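# Pristville hairdressers ask council to keep the Saturday-style parking in Hurard Street

Small businesses in Hurard Street, Pristville, have asked the council to leave the two-hour parking as it is until the end of March. 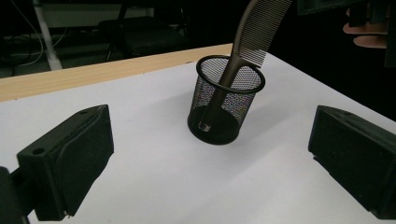 The council wants to change 58 parking spaces between the post office and the Garba roundabout to a one-hour limit. Its staff say that drivers stay too long, and that people who only need the chemist or the bakery drive past without stopping. The new signs were planned for the coming weeks.

Loukia Alexiou, who has run a hair salon on the street for nine years, wrote the letter to the council and collected the signatures for it. The petition has 612 names, most of them customers who live outside the town centre and come by car.

"A haircut with colour is not finished in one hour," Ms Alexiou said. "My clients cannot go out with foils on the head to move the car. Some of them are over eighty and they walk slowly."

She said that one client had already received a fine in a neighbouring street, where the shorter limit applies since last winter. The client paid it, but she has not booked again.

The letter was also signed by the dentist, the tailor, two nail studios and the owner of Oketent, the camping shop at the corner. The shop rents out tents and trailers, and its customers often need more than an hour to load and to learn how everything is folded.

Not every trader agrees. The bakery and the newsagent support the one-hour limit and did not sign. Their customers stay a few minutes only, and in the morning they have difficulty finding any space at all. The newsagent said that some cars belong to people who work in the street and who move them at lunchtime from one side to the other.

The council has answered that it will look at a mixed solution. In this version the spaces in front of the bakery and the chemist would become one-hour spaces, and the rest of the street would keep two hours. Permits for workers would be moved to the car park behind the library, which is a walk of 400 metres from the salon.

Ms Alexiou said she could accept the mixed solution if the library car park gets better lighting. Her two apprentices finish at 7 pm, and in the colder months it is fully dark at this hour. The council did not say yet if money is available for new lamps.

Cyclists in the neighbourhood have sent a separate letter. They ask for bike racks beside the roundabout -- a request which they made already when the footpath was renewed, and which was then postponed.

Residents can read the parking plan at the council office during opening hours and leave a written comment at the front counter. Comments by email are also accepted. The present two-hour limit stays valid until the new signs are put up.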